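Washing and Storing Plush Throws and Blankets

Posted by Mared Ifans, April 27, 2020

With the heating going off for the year, most of the heavy throws in our house get washed and put away this month. Plush and fleece are easy to clean but they are also easy to spoil, and once the pile has gone hard or matted you will not get it all the way back.

Before washing

Shake the blanket outdoors and go over it with a lint brush. Pet hair left on the fabric will clump in the wash and end up in the pump filter. Check the hem for loose stitching and fix it now, while the thread is still there to follow. Read the care label. If the label is missing, treat the blanket as synthetic and use the coolest setting you have.

Treat spots with a little dish soap and cold water. Dab, then lift with a dry cloth. Scrubbing roughs up the fibers and leaves a dull patch.

In the machine

Wash the throw by itself or with one other of a similar color. Bright reds and oranges should go alone the first two or three times. Use about half the detergent you would use for a normal load, and no fabric softener. Softener coats the fibers and makes the pile lie flat. A half cup of white vinegar in the rinse compartment does the same job without the coating.

Cold water, gentle cycle, low spin. A queen-size throw needs room to move, so if you have to push it in, take it to a laundromat with a bigger drum.

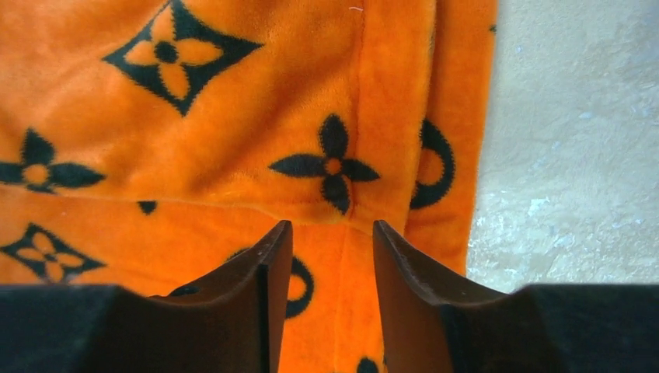 Printed plush in bright orange. Wash strong colors separately at first.

Drying

Line drying is safest. Hang the blanket over two lines so the weight is shared and there is no hard crease down the middle. Turn it once. If you use a dryer, choose low heat or air only and take the blanket out while it is slightly damp. High heat melts the tips of polyester pile, and that is where the scratchy feel comes from.

When it is fully dry, brush the pile in one direction with a soft clothes brush. On printed fabric, brush lightly, or the edges of the pattern will look fuzzy.

Putting it away

Fold loosely or roll. I stopped using vacuum bags for plush after one winter in which two throws came out with creases that took weeks to drop. A cotton pillowcase works well and keeps the dust off. Heavy blankets go at the bottom of the closet, light ones on top.

Keep them off bare concrete if you store things in a basement or garage. Concrete passes moisture into fabric even when it feels dry to the hand. A slatted shelf or a pallet is enough.

Eifion Jenkins wrote to ask about a musty smell in blankets that were clean when stored. Air them outside for an afternoon first. If the smell is still there, wash again with vinegar and no detergent, and check the closet wall for damp before putting anything back.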